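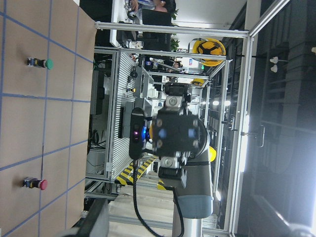

Table Grids: Frequently Asked Questions
Orkitik Shared Workshop. Last updated July 18, 2021

Most of these questions arrive by email, usually with a photo of somebody's crooked tape attached. We enjoy the photos. Please keep sending them.

What is the grid for?
Putting things back where they were. You set a push button down in a square, you write down which square, and next week you can find the spot again without a debate. Before the grid we used pencil marks and memory, and memory was the weaker of the two.

Why blue painter's tape?
It shows up well on a pale table, it comes off without taking the table with it, and every hardware store on earth sells it. We tried a vinyl tape from Texier for one month. It stuck beautifully. Parts of it are still stuck, over on table 3, if you'd like to pay your respects.

Do the squares have to be perfectly square?
No. They have to be squares that everyone agrees on. If your work needs real accuracy, measure from the table edge and use the tape as a street sign.

How do I lay a straight line?
Mark both ends first. Stick one end down, pull the roll all the way across with a little tension, lower it, and press from the middle outward. Don't press as you go. Pressing as you go is how you make a banana.

The tape has nicks in it. Should I redo the table?

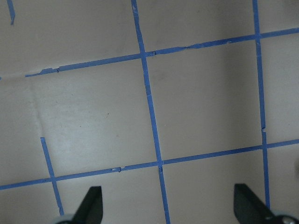 Small scuffs and tears can stay, as long as you can still tell which square you're in. We used to replace a strip at the first sign of wear and went through 181 rolls in a year, which got us a very friendly Christmas card from Flerkero, our tape supplier, and a less friendly talk about the budget. Patch a gap if it bothers you. Lay the new piece over the old line and cut the ends clean with a blade held flat, well away from the tabletop.

Can I number the squares?
Please do, on paper. Column letter, row number, starting from the corner nearest you. Writing on the tape seems clever until somebody starts from the other corner.

Bare table or kraft paper?
Either one. Paper saves the surface and can be thrown out when it gets ugly. It also wrinkles, and tape laid over a wrinkle keeps the wrinkle forever. Pull the paper tight and fasten the edges before you measure anything. The Brusell roll in the supply room, shelf 601, is wide enough for the big tables.

My two buttons keep ending up next to each other. Is there a rule?
Leave enough space that you can press one with a sleeve on and miss the other. Red and green are easy to tell apart right up to the moment you're in a hurry. 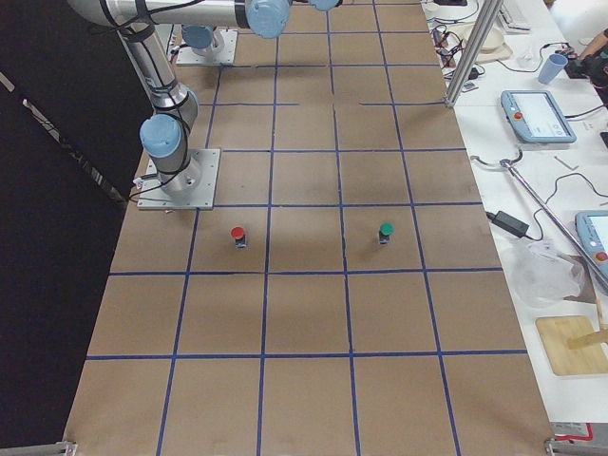 How do I get the tape off the paper?
Slowly, pulling back low over itself. On paper that's been down since February, expect the top layer to come along for the ride, in which case roll up the whole sheet and start fresh.

Where do I return leftover tape?
Bin 105, by the supply room door. Fold the end over on itself before you drop the roll in. The next person's fingernails will thank you.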